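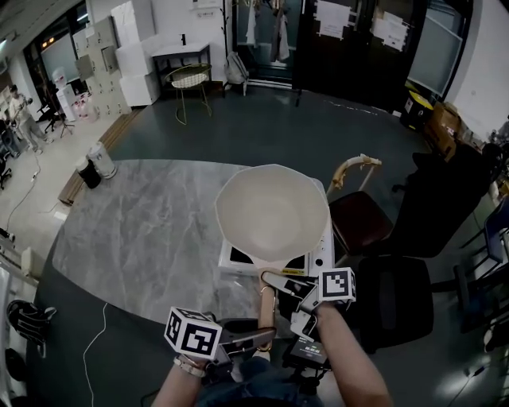
Adom Laryea

Wetex hob timings, data card

Contents: one CSV, 130 rows. Each row is one pan of water brought to the boil on a plug-in hob. Columns are hob, pan, start_temp, litres, watts_set, seconds and notes.

Why it exists: I kept reading that induction halves your cooking time and could never find the numbers behind it. I still doubt it. In my rows the gap over a decent kettle is small, and in 45 of them the kettle wins.

Known problems
Power was read from a cheap plug meter that I don't fully trust below 1000 watts. "Boil" means I judged it by eye. Two people would disagree by about 15 seconds, so please don't quote differences smaller than that.
The Zidley rows come from one kitchen with poor wiring. Leave them out if you care about voltage.
The Amard pan has a slightly bowed base. I kept it in, as plenty of people cook on worse.
start_temp is blank for most of September. I lost the thermometer.

What it can't tell you: running costs, or whether you should replace your gas hob. Warrier's buying guide used an early copy to argue for both, and I'd ignore that page.

Licence: use it as you like, but keep the notes column attached.

Corrections are welcome if they come with readings.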